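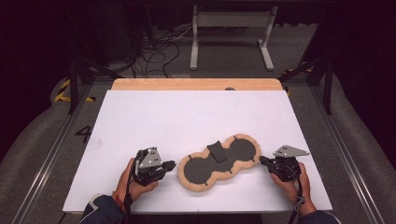 클루컴(Clurkum) 쇼룸 방문 후기

다녀온 지 좀 됐는데 이제야 씁니다. 2019년 7월 5일 금요일, 클루컴에서 하는 오픈데이에 갔다 왔어요. 저는 작은 생활용품 업체에서 포장이랑 검수 쪽을 맡고 있고, 로봇은 솔직히 잘 모릅니다. 올해 들어 회사에서 "우리도 뭐 하나 들여볼까" 하는 얘기가 자꾸 나와서 제가 총대를 멨어요 ㅎㅎ

보러 간 건 허스타드(Hustard)라는 키트예요. 손에 쥐고 쓰는 그리퍼 두 개랑 소프트웨어가 한 세트인데, 사람이 양손에 하나씩 쥐고 작업을 해 보이면 그 동작이 기록되고, 그걸로 나중에 로봇 팔을 가르치는 방식이래요. 로봇 팔 자체는 세트에 안 들어 있고 따로 사거나 빌려야 합니다. 저는 홈페이지만 보고 팔까지 다 오는 줄 알았거든요. 가실 분들은 이 부분 미리 알고 가세요!

건물은 역에서 버스로 한 번 더 들어가야 해요. 주차장은 넓은데 입구 표지판이 너무 작아서 한 바퀴 돌았습니다. 접수하고 나면 목걸이를 주고 먼저 회의실에서 설명을 들어요. 설명은 좀 길었어요. 회사 연혁 부분은 반으로 줄여도 될 것 같고, 대신 설치에 뭐가 필요한지를 더 얘기해 줬으면 했네요. 커피는 맛있었습니다.

그다음이 진짜인데, 작업 공간으로 내려갑니다. 회색 카펫 바닥에 긴 알루미늄 레일이 양쪽으로 깔려 있고 노란색 검은색 줄무늬 테이프로 표시가 되어 있어요. 제가 본 자리는 바닥에 숫자 4가 큼직하게 있는 4번 자리였어요. 나무 테이블에 하얀 판을 올려놓고 그 위에서 작업하는데, 하얀 판이 생각보다 괜찮더라고요. 물건이 어디 있는지 한눈에 들어와서 저희 검수대에도 하나 깔고 싶었어요.

시연 물건으로 나온 게 땅콩처럼 생긴 패드였어요. 둥근 면 두 개가 붙어서 가운데가 잘록하고, 가장자리에는 황갈색 양털 같은 게 복슬복슬하게 둘러져 있고, 가운데에 손잡이처럼 살짝 들린 진회색 탭이 있는 거요. 저는 딱딱한 상자 같은 걸로 할 줄 알았는데 이런 걸 꺼내니까 확 집중이 됐습니다. 저희 회사 물건도 태반이 이렇게 푹신푹신하거든요. 상자 집는 건 어디 가도 보여주는데 정작 우리가 궁금한 건 이런 쪽이잖아요.

직원분이 그리퍼를 양손에 하나씩 쥐고 패드 좌우에서 가까이 가져가는데, 자세가 꽤 자연스러웠어요. 그리퍼는 검은색이고 위에 작은 점들이 찍힌 회색 세모 판이 달려 있습니다. 물어보니 그 점으로 손 위치를 읽는다고 해요. 그래서 판이 가려지면 기록이 끊긴답니다. 케이블은 그리퍼마다 한 줄씩 손목 옆을 지나 아래로 내려가요. 무선 버전은 없냐고 했더니 8월에 나오는 메시나(Messina)라는 후속 모델이 무선이라고 하네요. 그럼 8월까지 기다려야 하나... 하고 속으로 생각했는데 가격을 듣고 조용해졌습니다.

저도 체험해 봤어요! 연습용으로 천 주머니를 주는데, 처음엔 진짜 어색합니다. 손가락으로 하면 1초면 되는 걸 집게로 하려니까 자꾸 미끄러지고 주머니는 저쪽으로 도망가고. 한참 하니까 좀 나아졌는데 이번엔 손목이 뻐근하더라고요. 저는 손이 작은 편이라 손잡이가 두껍게 느껴졌고, 같이 체험하신 덩치 큰 분은 딱 좋다고 하셨어요. 손잡이 크기 선택이 안 되는 건 많이 아쉬워요. 설문지에도 크게 썼습니다.

제일 궁금했던 건 얼마나 많이 해야 하느냐였는데요, 간단한 집기 작업은 시범 100번, 양손으로 하는 건 200번을 권한대요. 설명 들을 땐 할 만하네 싶었는데 체험하고 나니 200번이 다르게 들립니다 ㅋㅋ 하루에 몰아서 하지 말고 사람을 바꿔가며 하라고 하더라고요. 데이터는 한 번 기록할 때마다 화면에서 바로 돌려 볼 수 있고 망친 건 지우면 돼요. 이 화면은 정말 깔끔했어요. 저 같은 사람도 금방 익히겠다 싶었습니다.

가격은 세트에 3956달러고, 교육은 별도. 교육을 꼭 받아야 하냐고 물었더니 "권장"이라고만 하시는데 표정은 필수였어요. 국내 수리는 진드몬트(Jindmont)라는 데서 맡는다는데, 수리 기간 동안 대체품을 주는지는 확인해서 메일 주시기로 했어요.

아쉬웠던 점 하나 더. 배운 동작을 로봇 팔이 그대로 하는 건 이날 영상으로만 보여줬습니다. 영상은 잘 되죠, 당연히. 저는 그걸 눈으로 보고 싶어서 간 건데요. 다음 방문 때 가능하다고 하니 그때는 저희 제품을 몇 개 싸 들고 가려고 합니다.

회사에는 일단 구매 말고 한 달 대여부터 해보자고 보고서를 올렸어요. 대여 조건은 아직 견적을 기다리는 중이라 나오면 추가할게요. 혹시 이 키트 써보신 분 계시면 손목 괜찮으신지 댓글 좀 부탁드려요. 아 그리고 작업 공간은 에어컨이 세니까 겉옷 챙겨 가세요.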